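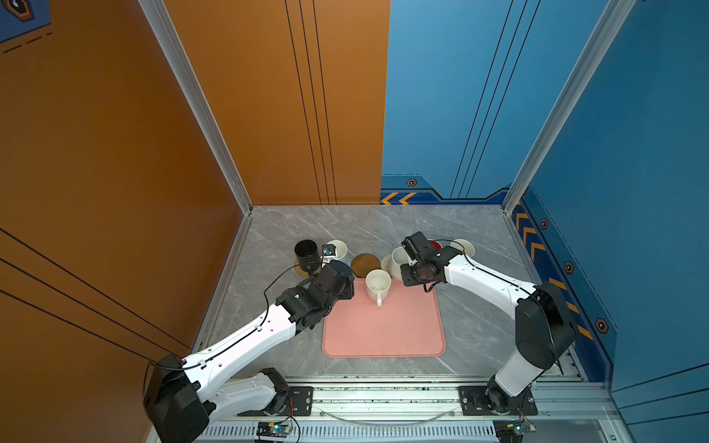

I've owned more coasters than any one person should, and I've been mad at most of them. Cork crumbles. Slate scratches the bottom of a mug and then the mug scratches the table. So when I decided to redo the coffee corner I bought the Clarnlow woven coasters and the Clarnlow silicone mat together, used them every day from August on, and took notes on the back of an envelope like a normal person.

**The woven coasters**

These are the round ones, and I love them more than is reasonable for a circle of straw. They're light, they look good with a plain white cup on top (a black one looks even better, I think), and they don't slide much. The weave has just enough give that a mug goes down quietly. If you get up before everybody else in the house, you know what that's worth!

The trouble is the weave itself. Coffee gets in there. You can wipe it, you can dab it, you can rinse it in the sink and leave it on the rack overnight, and there will still be a ring. Mine has two rings now that overlap a bit and I've decided to like them. The leaflet says spot clean only, and I ran one through a full soak anyway to see what would happen. It dried slightly wavy. I put it under the dictionary for a night and it came back mostly flat, but a tall cup still rocks on it if you nudge the handle.

Also, if your cups have a rough unglazed foot, it'll catch on the fibers now and then and the coaster comes up with the cup. It hangs on for a second and drops in your lap. I have one mug that does this every single time and six that never do.

**The mat**

I was a lot less excited about the mat, mostly on account of the color. The website called it "shell" and I would call it salmon, and I had a bad moment when I unrolled it. Then it sat on the table for a week and I came around. Against gray marble-look it's kind of cheerful -- and it gives the middle of the table a place where things go, which my table badly needed.

It's a plain rectangle with rounded corners, so there's not a lot to say about the shape, except that the corners were the reason I picked it over the Gumham one. The Gumham has square corners and every one of them curled on me inside of a month. The Clarnlow has stayed down so far. It did arrive with a crease from the tube, and I had to leave it upside down under two cookbooks before that went away.

Cleaning is the best part. Warm water, a drop of dish soap, done. Lint is the worst part. If you dry it with a fluffy towel you will be picking at it until lunch, so air dry it or use one of those flat waffle cloths. It also held on to a garlic smell after I used it under a cutting board, which was my own fault, and baking soda got rid of most of it.

I did try a full row of mugs on it, and it's really not big enough for that. One mug and a small plate, great. Two mugs and a sugar bowl, fine if you don't mind the handles knocking. For company I put the mat in the center and the cups on coasters along the back, so people can reach in and take one without playing chess with the crockery.

**Versus the brown ones**

My neighbor Gijs Kuipers swears by the solid brown rounds from Halliday and lent me a couple so I'd quit going on about straw. They are easier to live with, I'll give him that. Coffee wipes right off. They're louder, though, and a cold glass sticks to them on a humid day and then lets go at the worst time. I'd use them for iced drinks with a paper napkin underneath and keep the woven ones for hot.

**Would I buy them again?**

Coasters, yes, and I already have a second set in the drawer for when the first set gets too ringed even for me. The mat, yes, but I'd wait for a sale and I'd look at the gray if they ever bring it back in stock. If you've got kids or you drink a lot of tea with milk in it, skip the straw and get the brown ones.

I'd give the coasters four stars and the mat three and a half. Gijs wants his two back by the weekend, so if anyone has tried the thicker Halliday rounds with the felt bottoms, let me know how they do on a slick tabletop.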